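Robot procurement planning

Robot procurement planning is the process by which a workshop, school or small firm decides what automation equipment to buy, in what order, and with what money. It covers the arm itself, end tooling, guarding, software licenses, training and repair. Vendors tend to quote only the first of these.

Background
The practice in Gokunville grew out of a failed purchase at Unwood, a furniture parts maker that bought two arms before measuring the room they were meant for. A review by Margaux Caron found that the purchase price made up less than half of what the firm spent over 13 months. Her report is still cited locally, often by people selling consultancy.

Simulation before purchase
Some buyers now lay out the workplace in software first. Kurnbridge, a supplier, says its rendered rooms can cut layout changes by up to 10 percent. The figure comes from its own sales material and has not been checked by anyone else. Rendered rooms are good for testing reach and floor space - they say very little about wiring, dust or staff time.

Criticism
Fleury, a buyers' group with 154 members, argues that simulation has become one more line in the budget. It advises members to ask for the license renewal cost in writing and to put off any order until a paper floor plan has been drawn. Suppliers dispute this, mostly on grounds of speed.
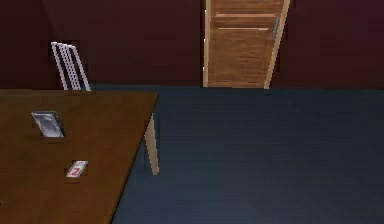 Simulated room with a table, a chair and a card numbered 2.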